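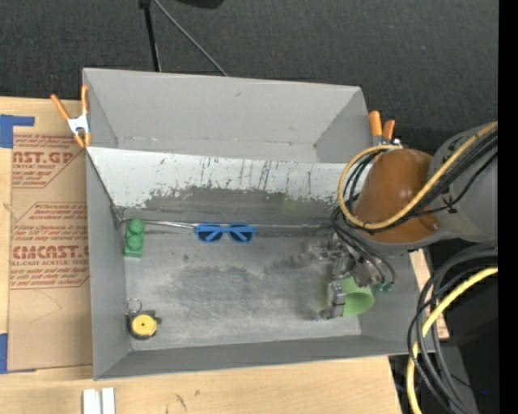 What does "good used condition" mean when you buy secondhand online, and is there any point arguing about it? I've been buying used on Tendel for a couple of years and I'm starting to think the grades are picked by throwing darts. To me, good means it has been used and somebody wiped it down. A scuffed gray bin with a dark smudge across the floor of the front compartment and scratches running down the divider is "fair" in my book. It would still hold your sunglasses and whatever else you toss in, so I wouldn't call it junk, but I wouldn't call it good. I've seen sellers list things in worse shape as "very good."

What set me off is an Ovdale bookcase I bought in August. The listing said good, the pictures were taken from across a room, and I paid $107 including delivery to Jalldale. It showed up with one shelf bowed and a strip of the edge peeled off along the back. The seller told me that was "normal for the age." Maybe it is! Then say so in the listing. I asked Tendel and got a form reply telling me that condition is a matter of opinion within each grade. If it's a matter of opinion, what am I paying the buyer protection fee for?

So, two things. Has anyone ever gotten money back over a grade, as opposed to something being broken or missing? And do the star ratings tell you anything? My seller had 900 reviews and I couldn't find a bad one, which I find hard to believe of anyone who ships furniture.

Elba Quiroga
13 Feb 2018

Joaquín Palma

I've gotten money back once, partial, and I don't think the grade had anything to do with it. I won because the listing text said "no chips" and there was a chip. That is a factual claim and you can prove it wrong with a picture. "Good" is not a factual claim, and I doubt you will ever win on it alone, whatever the protection page says.

So before I buy anything over $100 I write to the seller through the site and ask dull, specific questions. Are all the shelves flat? Is any of the edging loose or missing? Does it wobble on a hard floor? When they answer yes or no, that answer is in the message log, and the people handling the claim do read the log. If the seller says "it's in good shape for its age!!" and skips the questions, I move on. I used to give those sellers the benefit of the doubt, and it cost me a dining table.

Ask for one close picture of the worst spot as well. Word it that way, "the worst spot." Asking for more pictures gets you the same three views from the same doorway with the lights on.

On the reviews, no, I don't trust them much. Most people rate on the day the box comes, before they've put any weight on a shelf. Sellers can also offer a small refund in private and the buyer leaves five stars out of politeness or relief. I can't prove how often that goes on, but I've been offered it myself. Sort by furniture only, if they let you, and read the four-star ones. That's where people put the complaint they felt bad about making.

For the bookcase I think you're too late. A bowed shelf can sometimes be flipped over and used bowed side up. It looked okay on mine after a winter, though I kept the heavy books off it.

porchlight_dee

just buy new?? the Ovdale ones aren't that much more when they go on sale, and used furniture always has something wrong with it. also Tendel takes forever to answer, I gave up after 2 emails

Elba Quiroga

Thanks Joaquín. I went back through my messages and I never asked the seller anything except when it would ship, so that's on me. I'll try the "worst spot" line. I'm not convinced it will work on the big sellers, who seem to paste the same answer to everybody, but it costs nothing.

To porchlight_dee, I've looked at the new ones and the sale price is suspiciously close to what the regular price was last year. I'd want to see that checked before I believed it.

brennerhill

Different site, same problem. I sell a little on the side and can tell you how grades get picked on my end: there's a drop-down, the listing form fills in "good" by default, and plenty of people never touch it. I don't know if Tendel's form does that. If it does, I'd read "good" as "the seller didn't choose."

I bought a Chaiyaporn lamp graded "acceptable" last year and haven't found a mark on it yet.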